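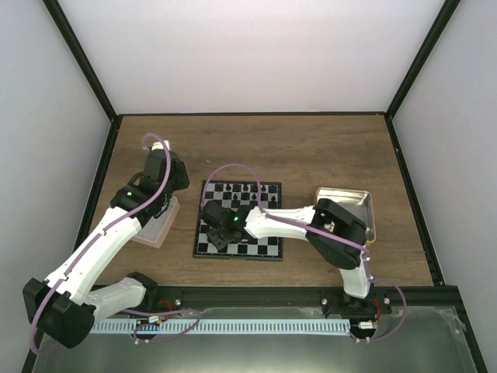

Should a school district replace paper notebooks with electronic writing tablets?
Paper should remain the default through the end of middle school, with tablets offered to older students who ask for them.

That is the position this office submitted to the Surnwood district ahead of the March budget session, and it deserves a fuller statement than the summary allowed. The proposal before the board would purchase 1,098 Prillitz writing tablets, one for each student in grades four through nine, and end the annual notebook order. Its supporters point to savings on paper and to lighter backpacks. Both claims have merit. Neither settles the question.

A notebook keeps what is written in it. The Prillitz model under review stores 34 pages before older work must be moved to a computer, and many families in the district share one computer among several children. A fourth grader who fills the device by the end of a unit will erase something in order to continue. Teachers who rely on earlier drafts to judge progress would lose the record they use most.

Cost is the second concern. The proposal compares the price of a tablet with six years of notebooks, yet it makes no allowance for lost pens, cracked screens or worn batteries. Simão Godinho, who prepared the district's equipment review, has recommended that any purchase include a reserve of about 1,000 replacement pens. The reserve does not appear in the current figures. It should be added before a vote is taken.

The experience of the Quintana school is often cited in favor of the plan. Quintana issued Geron tablets to its ninth graders only, kept paper for mathematics, and gave teachers a full term to prepare – conditions the present proposal does not include. Its results are encouraging for that age group and say little about younger children.

We therefore ask the board to approve a smaller purchase for grade nine, on a voluntary basis, and to renew the notebook order for all other grades. Students who prefer the tablets will have them. The larger question can return to the board once a year of repair records is available.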